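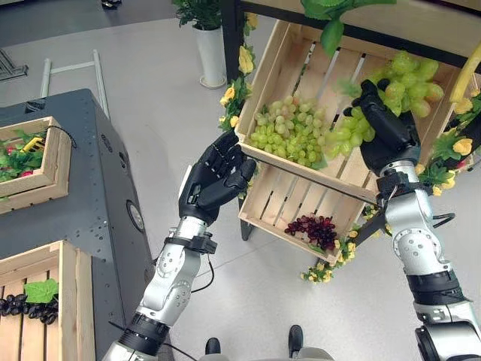 Stulham Shelf Handling Code

The Stulham Shelf Handling Code (usually just "the Stulham code" or SHC) is a set of good practice rules for two-armed robots that pick goods from open shelves, crates and market-style displays. Written at Stulham, first used in the Tarkberg trial stores. Not a law. Not a certified standard either, although some store contracts treat it like one.

Background

Early shelf robots worked from closed bins behind a fence. Fixed positions, no people nearby. Open displays were a different problem: tilted crates, decoration in the way, goods lying at odd angles, shoppers and staff on foot. The older cell rules did not cover any of this. A first draft went round in March and ran to 18 rules. Later versions kept the same number but moved the text around a good deal, so rule numbers in older papers often dont match.

Scope

Covers arms with hands or grippers working within reach of a standing person. Covers real produce and plastic practice produce. Leaves out freezers, glass cases, anything above head height. Wheeled bases only when parked; driving between displays has its own document, the Cisatley floor rules.

Main rules

Free hand. When one hand is holding an item the other stays open and in view of the robot's own camera. It may steady the crate if the task sheet says so. No second grasp until the first item is set down or handed over.

Grip. Bunched goods (grapes, bananas, herbs) are lifted as a bunch. Loose pieces are allowed to hang below the fingers. Squeezing harder to catch a slipping bunch is not allowed, the hand lowers and lets go instead.

Lift path. Up and clear of the crate edge first, sideways after. Applies to every tier of a stepped display, also the lowest one, where the crate above gets in the way.

Cables. Any cable run outside the arm must be tied at the wrist and the elbow. Slack loops are checked with the arm fully stretched and again fully folded. This one is the most often failed at inspection.

Decoration. Artificial leaves and flowers count as part of the display. Robot should not pull, move or pick them. If a leaf covers the item, the item is skipped and logged.

Standing by. One person per robot, trained, stop button in hand or on a cord. Where that person stands is left to the site. The 2nd draft asked for a painted line on the floor, dropped after complaints.

Testing

A robot is scored on a fixed course of 685 picks, mixed items, split over several displays. The pass mark is 582 clean picks. A clean pick means no drop, no contact with the frame, no decoration moved. Stops by the person standing by count as a fail for that pick only. Practice produce may be used for the whole course, but the weight of each piece has to be written down, plastic fruit being a lot lighter than the real thing.

The Ristić sheet, a one page form named for the workshop that drew it up, is used to record results. Paper or screen, both accepted.

Use

Tarkberg stores used the code from the start. Cisatley took over the grip and cable rules word for word and left out the rest. Nearly 767 completed sheets are held in the Stulham archive, most of them from produce displays, a few from bakery shelves.

Criticism

Main complaint is the free hand rule. Slow, say the users, and a two-armed machine ends up doing one-armed work. Others find the decoration rule too strict for seasonal displays, where leaves get everywhere. The course has also been called too easy on the lower tiers, becuase the order of picks is known in advance. A random order has been proposed, not adopted so far.

See also

Cisatley floor rules
Ristić sheet
Stop button placement
Practice produce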